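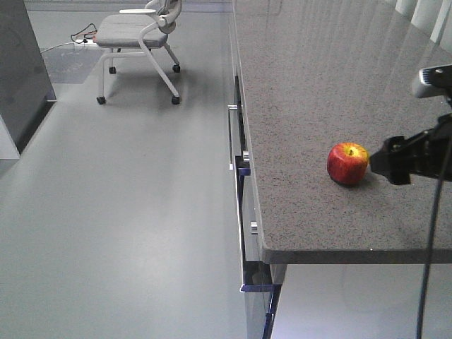 A red apple on the speckled worktop at Clurkgate.

About Skodley

Skodley is a teaching kitchen and fruit store on Clurkgate. We run short courses in plain cooking, mostly with apples and other fruit that keeps well, and we sell fruit by the bag from the side door in the mornings.

We opened with one worktop and a borrowed cooker. There are now 24 places on each course, and 17 courses a year. The long counter came from Pellar, a kitchen fitter that has since closed. Drawers have to be kept shut during classes.
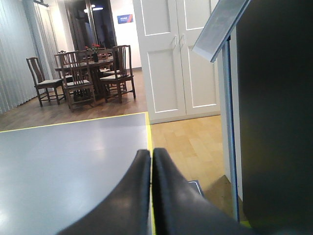

Spanos wrote to us after the March course that the apple morning should be longer and the talk on storage shorter. We have changed both.

Apples are looked over one at a time before they are used. We turn each one in the light and check the skin near the stem, where bruising is easily missed.
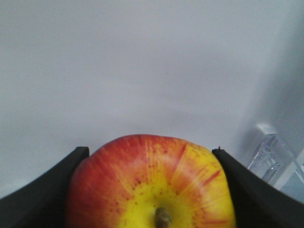
Soft fruit goes to the sauce pan and firm fruit goes back in the store, which holds 400 kilos when full. Course fees include all ingredients and an apron. Bring a tub with a lid.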